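Cuaderno de taller - manipulación de textiles
Abril de 2023
Mano de cuatro dedos y pulgar contra pinza paralela, sobre tela 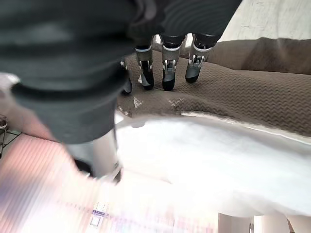 Cámara de muñeca, mano sobre la tela marrón. Borroso por movimiento.

Sigo con la comparación que dejamos a medias en noviembre. Entonces solo teníamos la pinza paralela (la Caron) y los números salieron bien en tela lisa y mal en punto. Ahora está montada la mano Pollovis y repito con las mismas condiciones en lo posible: mismo brazo, mismo controlador, velocidad de aproximación limitada a 200 mm/s y los últimos 9 mm en modo de fuerza.

Montaje. La brida de la Pollovis no coincide con la placa antigua. Woo-jin Kwon hizo un adaptador y con eso el centro de la herramienta queda más lejos de la muñeca que con la pinza. Hay que volver a meter masa y centro de gravedad en el controlador. La primera vez se me olvidó y el brazo se quejaba de colisión en cada bajada. Corregido, ya no salta.

Cámara. Con la mano puesta, el dorso ocupa casi toda la parte superior izquierda de la imagen. Los dedos se ven bien en fila, salvo el del fondo, que queda medio escondido detrás de la mano. El pulgar sale demasiado claro y movido. Lo que me preocupa más es la exposición: la tela marrón conserva el dibujo en zigzag del punto, pero la tela o superficie blanca de debajo está quemada y apenas tiene textura. Si el detector de pliegues trabaja con esa imagen no va a encontrar nada en el blanco. La exposición automática se deja llevar por la mano, que es gris oscura. Probar exposición fija antes de tocar el software.

Agarre. Con la pinza paralela el cierre es simple pero hay que acertar con la orientación del pliegue. Con la mano hay más margen: los dedos apoyan en línea y el pulgar cierra desde enfrente, así que un pliegue un poco girado también entra. A cambio, si baja de más, las yemas arrastran la tela antes de cerrar. Bajé el umbral de contacto dos veces y el arrastre disminuyó, aunque no ha desaparecido.

Tiempos. Cierre completo de la mano: 380 ms desde la orden hasta la señal de posición alcanzada. Bastian Kröger midió lo mismo desde el registro del bus y le sale igual. No es rápido, pero para tela no me parece el problema.

Datos. El registro de hoy tiene 464 intentos entre las dos herramientas. Falta etiquetar. Bastian propone separar "coge una capa" de "coge más de una", y estoy de acuerdo, en noviembre lo mezclamos todo y luego no se podía comparar.

Cosas sueltas:
- El cable de la mano roza con el codo del brazo en la postura de reposo. Le he puesto una brida provisional, hay que pasarlo por el otro lado.
- Las yemas recogen pelusa. Limpiarlas entre series y apuntarlo en el registro.
- El ejemplo de control de par que viene con Plalitz usa otra numeración de dedos. El dedo 1 suyo es nuestro 4. Woo-jin lo ha dejado escrito en la cabecera del script.
- Preguntar a Studlow por el plazo de las yemas más blandas.

Pendiente: fijar exposición y ganancia, repetir la serie sobre el blanco con las dos herramientas, y probar a entrar con la mano inclinada hacia el pulgar para ver si arrastra menos. Si con eso no mejora, pruebo a cerrar primero el pulgar y dejar los dedos quietos.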